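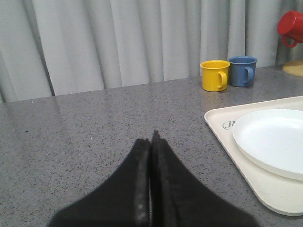
Wrist camera, fingers shut, mugs at the back right. Grirnine pair fitted.

02/07/2025

Second go at the Grirnine fingers against the old Hotmont ones. Baltasar Garrido wants a yes or no on buying more of them. My answer at the end of today is "not yet", and I'll try to put down why before I talk myself round.

Task as before: pick a mug by the handle, lift, move to the left half of the counter, put down, let go. Same arm, same controller settings, same starting pose. 13 tries per set of fingers. A try counts only if the mug stands on its own after release and the fingers come out of the handle without dragging it.

Hotmont: 9 good out of 13
Grirnine: 9 good out of 13

So much for the sales sheet. I know 13 is a small number and a tie on it means very little, but we were promised a difference you could see from across the room.

They do fail differently. The Hotmonts lose the mug on the lift, when the handle turns in the grip. With the Grirnines the lift is better, I'll give them that, but three of the four misses came on the way in. The wide part lower down the finger hides a lot from the wrist camera, and whoever is driving ends up judging depth from the narrow tips alone. Going for the blue mug past the yellow one is where it hurts. I clipped the yellow handle twice. The fourth miss was my own fault (opened too early) and I have left it in the count, as I did for the Hotmonts.

Tips: with the gripper closed, the right one stands a touch higher than the left in the camera view. Could be how they are bolted on, could be the camera sitting crooked in its bracket. I loosened and refitted the fingers once and it looked the same to me. Needs a proper check with a straight edge before anyone writes to Breltodis about it, as they will only ask whether we did.

Surface: the left finger has a pale grey scuffed strip down its inner edge. I don't like that on a part sold to us on how long it lasts. Ask for their wear figures, and ask what they were rubbing against.

Red mug on the stand: not scored. Tried it 2 times at the end for curiosity, got it off once. The handle hangs low and the approach is from a different side, so it would be unfair to mix it in with the others.

Camera: the Âu unit held up fine. Exposure still hunts when the fingers come close to the white plate, and I would like it locked. The January notes say it was locked. It was not. I have set it by hand now and saved the settings under a new name, so please don't load the old ones.

Controller: left the grip force at 60 per cent for everything. Baltasar thinks the Grirnines want less than that. Fine, but then we run the Hotmonts at less too, or the comparison is worth nothing.

Next:
- straight edge on the tips, then swap left and right and look again
- shift the camera bracket outwards and repeat the blue mug
- plate off the tray, both sets. I expect both to be bad at it
- no order to Breltodis until the wear question is answered

Fingers left on the arm. Hotmont pair is in the top drawer with its own screws, which are shorter, so don't mix them up.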